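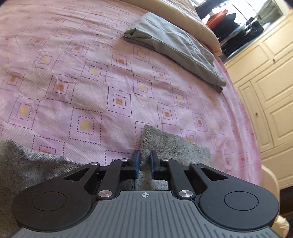 Bed task, gripper on gray fabric, patterned spread underneath.

Handheld demos on bedding: how much variation per task?

plevatska_arm
Posting one of mine above. Task is folding and placing gray textiles on a made bed. I have 10 demos per starting pose and the policy still closes early on the second fold. Jaw width logs look clean. Should I add poses or add demos per pose?

nsatti
Add poses. Ten near-identical grasps teach it one grasp. Move the cloth, rotate it, start from the other side of the bed. - Nusrat Satti

enau_tom
Disagree. Closing early is usually a timing problem. Check the lag between your video and the jaw width signal before you collect anything else. On our setup in Drurnville it was 6 frames off and every close came early.

plevatska_arm
Lag was measured in March with the Tarar script, 3 frames, and I correct for it. I can run it again. The other thing I suspect is depth. A gray pile fabric folded on itself gives very little edge contrast, and the wrist view has the fingers over most of what is left.

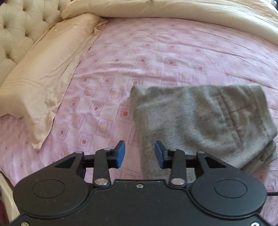
So when the fingers are open and one of them is over the blanket, the near layers are hard to separate even for me. I slow down there without meaning to, and the policy may be copying the pause and then guessing.

nsatti
That would do it. Pauses in the demo are bad data. Trim them or redo the run at constant speed.

t_ekwueme
I would not trim. Cut the pause and you get a jump in hand speed that the arm can't follow. Redo them. We threw out a third of our first 800 runs for this and the rest trained better without any change to the model.

enau_tom
Or teleoperate the real arm for this one step. The operator feels the arm's limits and doesn't rush.

t_ekwueme
Teleop is about twice as slow for us on cloth, and the operators hesitate more, so you get the same pauses back. Handheld for folds, teleop for hard contacts only. - Tanko

plevatska_arm
Rerunning the lag check first, then new demos at constant speed with the blanket rotated. Will post close timing for both sets.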